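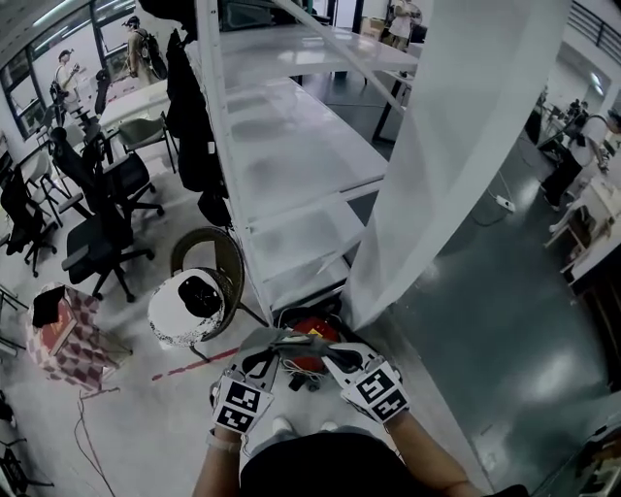

Repair Evenings Start Again in September

After the summer break we will open the repair room in Vadholm again, and I would like to tell members what is new and what stays the same.

The room is open from 6 in the evening and we close the door at 9. Please do not come in the last half hour with a big job. Last spring we had many people who arrived late with a vacuum cleaner or a sewing machine, and it is not possible to open such a thing, find the fault and close it again in twenty minutes. Small jobs, like a plug or a loose handle, are welcome until the end.

From this season you can book a place. Write to Mizanur Barua at the desk, or put your name on the paper list beside the stairs at Sarkar Street. You can book three items for one evening, but only one of them can be electrical. Without a booking you may still come and wait, as before.

In the last season we received 97 items. Most of them were lamps, toasters and radios, and also more umbrellas than I expected. Arlindo Aguiar has kept the book of all repairs, and he asks you to write down the model number at home before you come. Often it is printed under the item in very small letters, and with the number he can look for the part in advance. He orders parts from Kedamby one time each month, so a missing part can mean a long wait. You pay only for the part.

We still cannot accept microwave ovens, gas heaters or anything with a swollen battery. For old batteries please go to the collection point at Tumevton, behind the library.

There is also a new evening for people who want to learn. Arlindo will show how to change a cord, how to use a meter and how to solder two wires. We have places for 20 people, and the cost is nothing, but bring your own small screwdriver if you have one. To learn soldering you must be 14 or older – younger children can come with a parent and take apart an old keyboard.

Please send your name for the learning evening before 4th August, so that we can prepare the tables and the tools. Tea is in the kitchen as always, and the blue cups should go back on the shelf.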